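**Notice to Residents of Ostance House, Laundry Level**

The Management of Ostance House, acting for the Loltcombe Estate, wishes to remind residents that the laundry closes at 10 p.m. Articles left in the machines after that hour are entered in the register and held for 30 days.

In March the register received entry 125: one black garment, found in the silver machine. It was claimed the next morning by the tenant of Apartment 3. It was claimed again at noon, in writing, by the tenant of Apartment 2.

Both claimants described it correctly. Both had bought it at Hindel & Nikolaidis – the tailors on the square, closed these many years – and both enclosed a receipt.

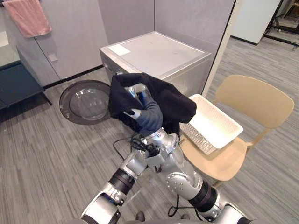
The Management considered the matter at length and ruled that the garment be washed once more and returned to whichever claimant came down for it first. Neither has come. The two tenants have, however, been seen taking their coffee together on the stairs, and the entry remains open.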